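4.3 Calibración de la percepción y primera ejecución del planificador

Este apartado da por hecho que Prosik está instalado en el equipo de control, que el servicio Weldu arranca sin errores y que el perfil de pinza de dos dedos ya figura en la lista de efectores. Si falta alguno de estos elementos, vuelva al apartado 4.1.

Antes de empezar

Cierre cualquier sesión de grabación abierta. Prosik bloquea el archivo de calibración mientras haya una sesión activa y los cambios que haga no se guardarán, aunque la ventana muestre el aviso «Aplicado».

Compruebe que queda espacio en la unidad de datos. Una sesión de calibración completa ocupa unos 600 MB; las demostraciones posteriores dependen de la duración y de la resolución elegida.

Ajuste de la cámara

1. Abra Prosik y seleccione Percepción > Cámara > Nuevo perfil.

2. Elija el modelo de lente «Gran angular». Con el modelo «Estándar» las esquinas oscuras se interpretan como obstáculos y el planificador rechaza trayectorias válidas.

3. Active la máscara de efector y ajuste el contorno sobre los dedos y el varillaje. La máscara debe cubrir las almohadillas en todo su recorrido: ajústela primero con la pinza abierta y después con la pinza cerrada.

4. Pulse Guardar máscara. El nombre no admite espacios ni tildes.

5. Ejecute Comprobar reproyección. El resultado se muestra en píxeles y debe ser inferior a 2. Si es superior, repita la captura del patrón con más inclinaciones antes de seguir.

Nota: la máscara se guarda junto al perfil de cámara y no junto al de pinza. Si cambia las almohadillas por otras de distinto grosor, tendrá que rehacerla.

Segmentación de recipientes

El módulo de segmentación trabaja en dos pasadas. En la primera localiza el borde del recipiente y descarta todo lo que queda fuera; en la segunda separa los objetos del interior. Los ajustes de una pasada no afectan a la otra.

6. En Percepción > Recipientes, active Detectar borde y deje el umbral en Automático.

7. Revise el contorno propuesto. Si se prolonga sobre la superficie de apoyo, suba el valor de Contraste de borde de uno en uno. Las telas estampadas son la causa más frecuente de este fallo.

8. Active Separar objetos apilados. Para tejidos doblados, cables enrollados y peluches, marque también Deformable; sin esta opción, el módulo tiende a unir en una sola región los objetos blandos que se tocan.
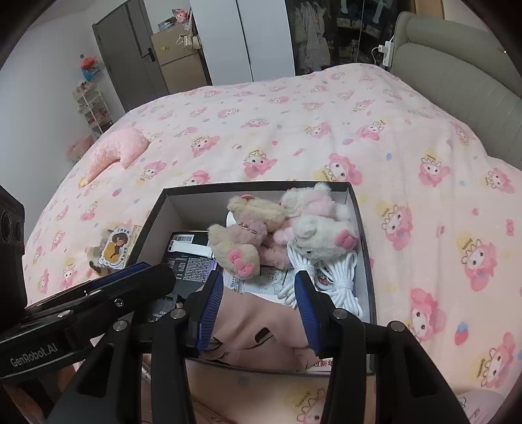

9. Asigne una clase a cada región o pulse Omitir. Las regiones omitidas siguen contando como obstáculo para el planificador, pero no se proponen como objetivo de agarre.

10. Pulse Exportar a Weldu. El archivo se copia en la carpeta del proyecto con extensión .wseg.

Precaución: no edite a mano el archivo .wseg. Weldu comprueba la suma de verificación al cargarlo y, si no coincide, vuelve a la última versión válida sin mostrar ningún mensaje.

Planificación del agarre

11. En Weldu, abra el proyecto y seleccione la región objetivo.

12. Elija la estrategia «Pinza paralela, aproximación superior». El eje de cierre se calcula a partir del lado más corto de la región. Para invertirlo, use Girar eje.

13. Fije el margen lateral en 3 mm para objetos rígidos. En los deformables este campo aparece desactivado y se aplica el valor del perfil.

14. Indique el límite de iteraciones. El valor de fábrica es 3.000 y es suficiente para la mayoría de los recipientes abiertos. Un valor más alto alarga el cálculo y rara vez encuentra soluciones nuevas si el fallo se debe a una máscara mal ajustada.

15. Pulse Simular y revise la trayectoria completa, incluida la salida del recipiente. Los puntos en rojo indican contacto previsto con el borde.

16. Si la simulación termina sin puntos en rojo, guarde el plan. La ejecución en el brazo se explica en el apartado 4.4.

Precaución: la simulación no tiene en cuenta los cables unidos a un objeto que queden ocultos bajo otros. Revise siempre el interior del recipiente antes de ejecutar el plan.

Mensajes frecuentes

W-12, «Región sin profundidad»: vuelva al paso 6 y repita la captura con más luz. Suele aparecer con plásticos brillantes.

W-17, «Eje ambiguo»: la región es casi cuadrada. Fije el eje manualmente.

P-04, «Máscara no encontrada»: el perfil de cámara se ha renombrado fuera de Prosik. Restaure el nombre original o repita los pasos 3 y 4.

Los proyectos creados con Stirnside deben convertirse antes de abrirlos en Weldu (Archivo > Importar > Stirnside). La conversión conserva las clases, pero no las máscaras.

Documentación de Musuvbridge. Última revisión de este apartado: 13 ene 2023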